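Neleo Countertop Dish Rack, Small
Sold by Prindeo Kitchen Supply

We've stocked a lot of dish racks over the years and this is the one that went home with most of the staff! It's a coated steel wire rack, 13 inches long and 8 inches deep, so it fits on the sort of counter where the toaster has already claimed the good spot. Dinner plates stand up in the slots with enough of a gap that air gets between them, and the slots are a little wider toward one end for pasta bowls and the thicker stoneware people keep bringing back from pottery class (guilty).

The feet are rubber and they pull off for washing. Please do pull them off now and then, gunk collects under there.

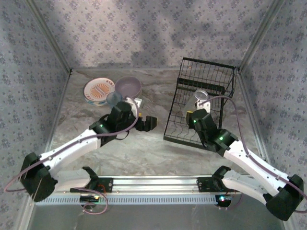

Color is black only for now. Neleo made a white version for a while and we liked it, but tea stains showed on it within weeks. The black coating is the same one they use on their oven racks, and it has held up beautifully on our shop sink, where it gets knocked around all day long.

What fits: a full set of dinner plates for 4, plus side plates in between if you stagger them. Mugs hang on the outer rail. Big skillets don't really belong in it, although a small saucepan leaned against the end is fine. The tray is sold separately, and the Pacheco drip tray (medium) slides right under with the spout facing the sink.

Weight: around 900 grams
Care: warm water and dish soap, soft brush, no scouring pads
Spare feet: sold in sets of 4
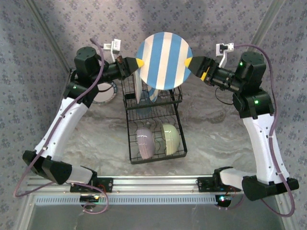

Chathurika Fakir wrote to us that she had the Dutance folding rack before this one and her plates kept sliding flat every time she added a bowl. With the Neleo they stay put, she says, even the light ones, but she'd love a taller cutlery cup.

So would we! Neleo has a deeper cup planned for August, and it will clip onto the rack you already own. Ask for Farzana Marikar at the order desk and she'll put your name on the list.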